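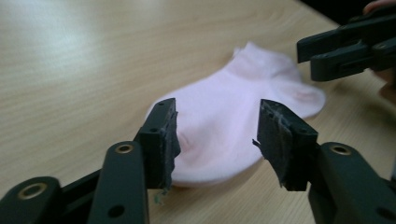
How many folds does the Mudwood club need before the meet?
Three hundred clean ones, and they had 67.

She said the number out loud and wished she hadn't. Four o'clock. Bus at six. Kirui High had posted theirs already, all of it, show-offs.

"Again," he said from the laptop.

So again. Toe over to cuff, squeeze, let go. Her wrists hurt. At home she never folded a sock in her life — she threw them in the drawer and shut it fast. Her mother would of laughed herself sick.

"Slower on the left."

"I am slow on the left."

"Slower then."
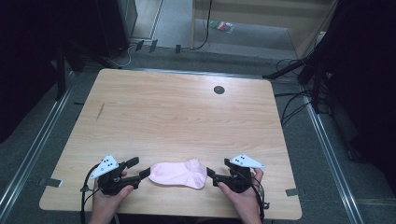
Pink sock, both grippers, take 68.

She breathed out. Thought about the Turnemia trophy, which was ugly, and which she wanted badly. Thought about last October, teh long ride back, and how the whole team pretended to sleep.

"Ready?"

"No. Go."

He hit the key. She moved in from both sides, left then right, and for once her hands didn't argue with each other.

"Keep that one," she said.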